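Womamholm Bedspread
by Burkik
£58 – two sizes, single and double

The Womamholm is a bedspread for people who can't decide on a pattern and have stopped trying. The main part is beige with a zigzag of short white dashes. Next comes a teal band with a diamond grid, then a greyish border with a fine lattice, and between the teal and the grey runs a strip of smaller zigzag in case you were feeling short-changed. It shouldn't work. Put it against a plain white wall and it mostly does.

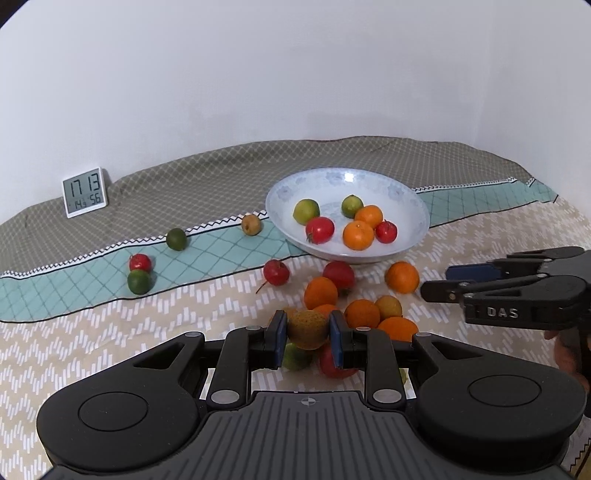 Womamholm bedspread, with fruit and a wide floral-rimmed dish.

We're told a bedspread is for beds. Ours also gets used for sorting, folding, late breakfasts and anything else that won't fit on the kitchen worktop. The beige is kind to crumbs and the pattern is busy enough to hide a good deal more than crumbs. 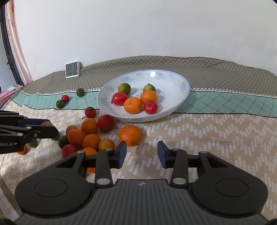
Can I put it in an ordinary washing machine?
Most home machines will take the single. The double weighs roughly 3 kilos dry, so check your drum before you start shoving. Cool wash, low spin, and keep it away from anything red you don't trust.

The teal band is meant to lie along the wall side, with the beige towards the room. Turn it round if you like. Burkik has never sent an inspector.

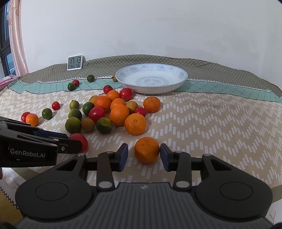
Citrus colours look very good on it, as do tomatoes, though we can't promise the same for tomato juice. Blot spills, don't rub, and give it a minute before you lose your temper. Ironing is allowed on the back and is, in our view, a waste of an evening.

Returns are accepted for 6 weeks, unwashed and folded in something like the original manner.

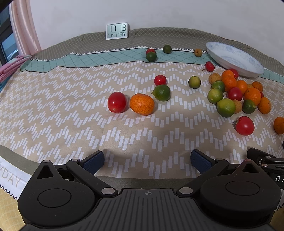 Vlastimil Vrabec writes that he bought the double for the spare room in September and that it has since moved to his own bed, leaving guests with the old brown one. He'd like the border a bit wider, and wants to know when the matching pillowcases are coming.

Spring, according to Burkik. They didn't say which.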